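Chapter 6
Surfaces in the Working Kitchen

Every kitchen, whether in a family home or a hospital, is organized around the places where food is handled. The choice of surface affects how quickly a room can be cleaned, how much noise it makes and how long it will last before repair. This chapter introduces the main groups of surface material and the terms used to compare them. Readers who have completed Chapter 5 will already be familiar with the layout of the Cotstead kitchen, to which we return in the exercises. 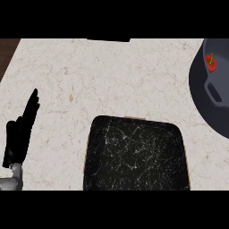

Colour and pattern are often settled before any other question is asked. Pale surfaces reflect light into the corners of a room, and for many years they were favoured in institutional kitchens. A veined pattern in beige and rust-brown on a cream ground, with small flecks between the veins, may hide crumbs and minor stains that would stand out on plain white. Cleaning staff should therefore follow a set routine - one that does not depend on the eye alone.

Section 6.2 deals with porosity and the sealing of natural stone. Section 6.5 presents a case study by Yamuna Rajan and Murray Robichaud on the replacement of worn benches at Amundsen College.

Key terms: porosity, sealant, honed finish, joint, upstand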